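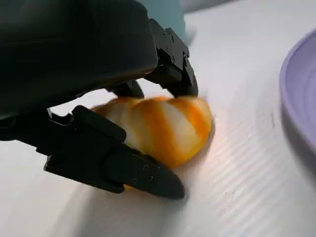

The gripper on a soft orange and white piece, with the purple bowl at the right.

Good practice at the table: a gallery from the Ruvholm handling bench

Posted 10/12/25 by Lamisi Kpodo

We keep a short set of house rules for everyone who works with the arm on the small table at Ruvholm. They are not a standard in the legal sense, and they do not replace the safety training you must pass before you get a key to the room. They are the habits which we agreed on after two years of working side by side, and which new colleagues from Altorbridge asked us to put in one place.

This page holds the gallery for the chapter about soft objects. The gallery starts with one picture and will grow when the other chapters are approved. The lines below it are longer than in a normal gallery, and I ask for your patience with this.

About the picture

Soft pieces are the subject of rule 9, and it is the rule we discuss most. A soft piece gives way under the fingers, so the force limit that is correct for a hard block is too high for it. Bastien Huet wrote the first version of the rule, and Perihan Ertürk made it shorter. It says now: "Set the limit for the softest object on the table, and do not raise it during the session."

Please look also at how close the fingers are to the tabletop. One finger is flat near the surface. This is allowed, but only with the slow approach turned on. In slow approach the arm comes down the last part at reduced speed, and it must stop when it feels the table. If it does not stop, you press the red button first and you write the report after.

The bowl stands beside the piece. Rule 11 speaks about neighbors: any object which is not the target should have free space on the side where the fingers open. Valentin Delaunay would like to write a fixed distance in the rule. I am against it, for the reason that our grippers do not all open the same width. For the moment the text says "enough space to open fully," and the operator checks it with the arm standing still.

There is a bright spot on the ridged part of the white surface, near the object. Reflections like this are treated in rule 14. Before a session you look through the wrist camera, not only with your own eyes from the chair, and you turn the lamp if the bright spot lies on the target. If it lies next to the target you may continue, but you write it in the log.

What we write in the log

The log for the soft objects has 386 entries today. Almost 39 of them are only one word long, and this is not useful to the person who reads them later. Please write at least these things:

Your name and the name of the second person in the room.
The object, in plain words. "Orange and white soft piece" is good. "Object" is not good.
The force limit and if slow approach was on.
Any bright spot, shadow or cable near the target.
Every stop, also when you pressed the button by mistake. A stop by mistake is not a fault and we do not count it against anyone.

Changes since November

Rule 4 (hands outside the line when the arm has power) is the same as before, but it moved to the first page.
Rule 9 has the new shorter text.
Rule 12, about cleaning the finger tips, now names the Brima wipes, since the old product left a film. Use them only with the power off.
The Durán checklist is not in use any more. If you still have a paper copy on your clipboard, please throw it away, because the order of the steps is different and two people already followed the wrong one.

Still open

Florian Aubert asked if a person may reach in to turn an object when the arm is on pause. My answer today is no. Pause is not power off, and the arm can hold its force while it is paused. He has a fair point that power off and restart takes a long time, and we will discuss a faster restart procedure at the next meeting.

Corrections to my English and to the rules are both welcome. Leave them in the blue folder at the door, or write to me directly. Pictures for the chapters on hard objects and on cables should go to Perihan, with the rule number and one line of text for each.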